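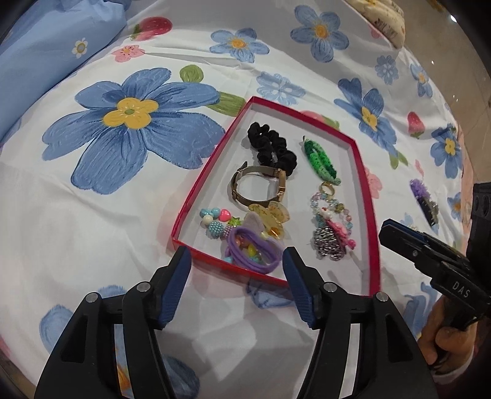 Hair ties, clips and bracelets in the red-rimmed box, both grippers in position.

Sorting small soft items with two hand-held grippers: one long recording or many short ones?

Posted by mudden_bench

I'm collecting demonstrations for a policy that should take hair accessories and small jewelry out of a shallow box and sort them by type. I use two hand-held grippers, one per hand, each with its own camera. No arm yet. The arm comes in October if the training results look decent, so for now everything depends on the recordings.

At the moment I have 143 episodes. In each one I start with a mixed box, pick out one item at a time, set it down on the bedsheet, and stop when the box is empty. An episode takes almost 3 minutes. I trained on 75 of them as a first test and replayed the predictions against episodes the model had not seen. Results were mixed:

- Scrunchies and thick hair ties are fine. The predicted grasp is close to what I did.
- Clips are hit or miss. The model often goes for the middle of the clip when I took it by one end.
- Bracelets are bad. If a bracelet is lying under something else, the model closes on whatever is on top and treats that as the bracelet.
- The wristwatch is worst. I stand it on its side for some episodes and lay it flat for others, and the prediction seems to land somewhere between the two.

My question is about how to cut the data. Should I keep recording the whole box in one go, or record each pick as its own episode? I am using the Skanero export, which lets me split afterward, but the split points have to be placed by hand and I would like to avoid doing that 143 times. I also wonder if the flowered sheet is hurting me. It is what I had. Some of the printed flowers are blue and so are the pads on the grippers.

One more thing, in case it matters. I often hold an item in the left gripper and use the right one to free whatever is tangled with it. I don't know if that counts as one pick or two.

Posted by Lawal_Workshop

Keep the long recordings and split them. Don't record single picks from scratch. When people record one pick at a time they tidy the box between takes without thinking about it, and you lose the awkward positions that come from the pick before. A hair tie dragged halfway over a bracelet is what you want in there, and you only get it by continuing.

For split points, you don't need to go through by hand. The gripper opening is in your log. Cut at the moment a jaw opens after having been closed for more than a second or so, then check the cuts by scrubbing through. I did this on a set of cable sorting recordings and had to fix 19 cuts in the whole set, mostly places where I had dropped something and grabbed it again. I left the drops in but tagged them. You can decide later if you want them.

On the two-handed question: one pick. Start it when the first gripper moves toward the box and end it when the item is released on the sheet. Whatever the other gripper does in between belongs to that pick. If you split it in two, the second half starts with an item already held and the model has no way to know why.

The watch problem sounds like too few examples of each pose. Count how many you have standing and how many flat. If you have a handful of each, the average of the two is what you will get. Either record more of both or leave the watch out until the rest works.

For bracelets, look at your own approach before blaming the model. With beads I found I was coming in at a different angle every time, sometimes pinching one bead, sometimes getting the tip through the loop. Pick one way and stick to it for a while. I pinch the string of beads from the side, on whichever part is most exposed.

Also check that the two camera streams line up. Mine were off by a few frames for a whole afternoon and the training ran without any complaint. Clap the jaws shut on both grippers together at the start of each recording and you have a mark to line up on.

Posted by lindetus_user

I would change the sheet. Use a plain gray one, fewer problems.

Posted by Lawal_Workshop

I'd add sheets and keep this one. If you swap everything to plain gray you will have a model that knows plain gray. Record some on the flowered one, some on a towel, some on a bare table, and move the box and turn it between recordings. Blue pads on a blue print is not a big worry. The pads are always in the same part of the view and the model learns that quickly. A clip lying on a busy print outside the box is harder, so if you ever want it to pick things up from the sheet too, record that on purpose.

Posted by mudden_bench

Thanks. I tried the jaw opening cut on a small batch and it works, except with the fuzzy clips, where I tend to loosen the grip a little to let the yarn settle and the script reads that as a release. Raised the threshold and that took care of most of it. I counted the watch too, and there are far fewer standing than flat. Will record more of those next and leave the bracelets for after.

Thread last updated 7/27/20

Contact us | Copyright Mudden Community Help | Back to top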